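Filed under: Workshop Projects > Robots & Grippers > Questions We Get

Arkell Gripper Build: Frequently Asked Questions

Thanks for stopping by! Most of these questions came in by email or over the bench at the Modville shared workshop, and I've tried to answer them the way I would if you were standing next to me with a cup of coffee. I do ramble, so skip around as you like.

What is the Arkell, in plain words?

It's a pair of grippers you work by hand. The jaws move on linkage arms, the tips have ridged pads, and you practice picking things up with them before you ever ask an arm to do it. I started the build at my kitchen table in December and moved it to the workshop when my family wanted to eat dinner again.

Why fruit?

I get this one more than any other! Fruit is cheap, it comes in all sizes, and it rolls away if you're careless, so you learn quickly what your jaws are doing. An orange is a fine place to begin. Smaller fruit asks for more patience, and I'd leave the grapes until you've had a few evenings with it. My sister also points out that you can eat your practice pieces, which is not something you can say about wooden blocks. 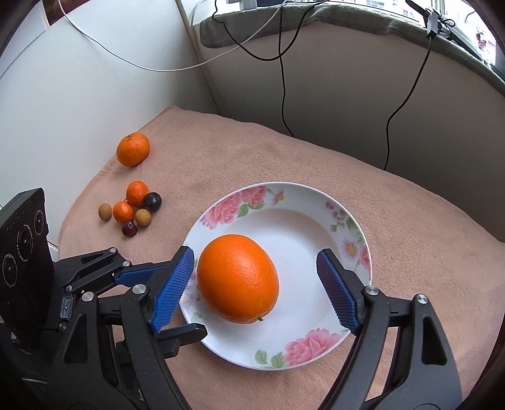
Jaws wide open, one finger on each side of the large orange.

How far should I open the jaws before I go in?

Wider than you think. Beginners tend to come in with a narrow opening and nudge the fruit off the plate with a fingertip. Open right up, get both fingers down beside it, and then close slowly. If the fruit starts to turn as you close, you're off center — back out and try again.

Do I need to put something on the table?

I'd say yes. We use a soft pink blanket, and any old fleece from the closet will do. Fruit stays put on it much better than on bare wood, and you'll hear a lot less banging when the fingers touch down. A plate or a shallow bowl is a nice next step, since you then have a rim to work around.

Can one person run both grippers?

Yes, one in each hand, though it took me a good while to stop them from bumping into each other. Sherif Ramadan, who built the second pair with me, got the hang of it in an afternoon and has been very gracious about it. Start with one hand, then add the other, and try holding a piece in each before you go for anything fancier.

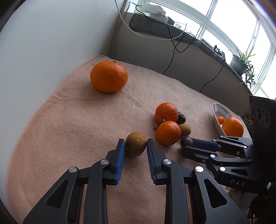

Two grippers, two small fruits, blue pads doing the holding.

My pads slip. What am I doing wrong?

Probably nothing much. Wipe the pads with a damp cloth, let them dry, and check that they meet squarely when the jaws are closed. If one tip leads the other, loosen the pivot screws a little, line the arms up and snug them down again. Please don't crank on them — a stiff joint is far more tiresome than a slightly loose one.

What did it cost?

My pair came to $448, including 2 sets of pads and the parts I ordered twice by mistake. You can surely do better than I did.

Is there a parts list?

There is, and it's on the Fourie shelf at the workshop, in the green binder. It runs to 25 lines. If you can't make it in, write to me and I'll gladly send you a copy.

Contact: Arkell Build, Modville Shared Workshop, 2104 Trurham Road | © 2022 | Back to top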